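Tirkero Mill Museum Brings Its 1173-Spindle Story Back to Life

Jan 15, 2026

The big loom is moving again! After a long stretch of patient work in the weaving shed, the Tirkero Mill Museum has its 1890s power loom weaving real cloth, and visitors will be able to watch it run when the new season opens in February.

The loom is known to everyone at the museum as Morsy, after the name cast into its side frame. It came to Tirkero with the rest of the mill's contents and stood against the back wall for decades with a rope in front of it. People would read the label, nod and move along to the spinning room, where the mill's 1173 spindles have always drawn the crowds. Now the rope is down, a low guard rail is up, and Morsy is the loudest thing in the building.

"You feel it in your shoes before you hear it," said Sorcha Quinlan, the museum's curator of textiles. "I've read about power looms for most of my working life, and I still jumped the first time the shuttle went across."

A power loom does the same three jobs a hand weaver does. It lifts some of the long warp threads and lowers the others, throws the shuttle through the gap, and then beats the new thread tight against the finished cloth. On a hand loom the weaver's feet and arms do all of it. On Morsy a single crankshaft drives everything, with a set of cams underneath to raise and lower the harnesses. When the timing is right it is a beautiful thing to watch. When it is even slightly off, the shuttle can jam halfway across and break threads by the dozen -- which is just what happened during a lot of the early trials.

Most of the mechanical work was done by Kevin Chambi, a retired millwright who learned on machines a good deal younger than this one. He took the drive side apart down to the bare frame, cleaned it, and made new leather pickers to replace a set that had gone as hard as wood. The picker is the small block that strikes the shuttle and sends it flying, and it takes a real beating. Chambi cut 40 of them before he was happy with the thickness of the leather. Number 41 is the one now on the machine.

"The metal was in good shape," he said. "Somebody kept oil on it right up to the end, and you can tell. It was the leather and the wood that gave me trouble."

Two of the cams had been fitted in the wrong order at some point in the past, and no one is sure when. Chambi worked out the mistake from a worn notebook in the Tarnetti papers, a box of letters and mill records given to the museum by the family of a former weaving overseer. The notebook has page after page of settings in pencil, with little sketches of the harness positions. It also has grocery lists, a remedy for chilblains and what looks like the score of a card game, and Quinlan hopes to put a few of those pages on display too.

The first finished piece off the loom is a plain cotton sheeting, the kind Tirkero sold by the bolt for beds, aprons and flour sacks. More than 1000 people have already signed up for the museum's mailing list to hear about the opening, and several have asked whether the cloth will be for sale. It won't be this season. Every yard is going into the education room, where school groups can handle it, count the threads with a magnifying glass and compare it with knitted and felted fabric.

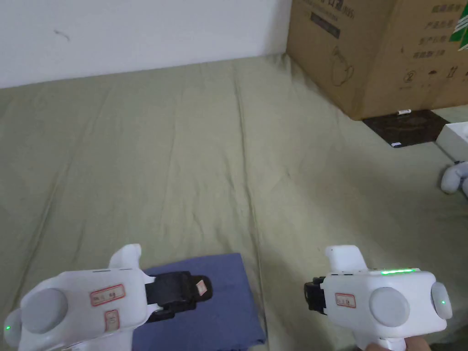 A wrinkled khaki-green fabric sheet, with a cardboard box near the wall.

Demonstrations will run twice each open day, at 11 a.m. and 2 p.m., and last about 20 minutes. Ear protection is handed out at the door of the weaving shed, with small sizes for children. A bench has been added along the window side for anyone who would like to sit, and there is a good view of the shuttle boxes from there.

The cost of the new guard rail and the electric motor was met by a grant from Suretus, a local insurance firm whose offices are in the mill's old counting house. The line shaft that once drove the whole floor is still overhead, and Chambi would love to see it turn again someday. For now he has a second loom to look at. It is missing its shuttle boxes and most of one harness, and he has already started measuring.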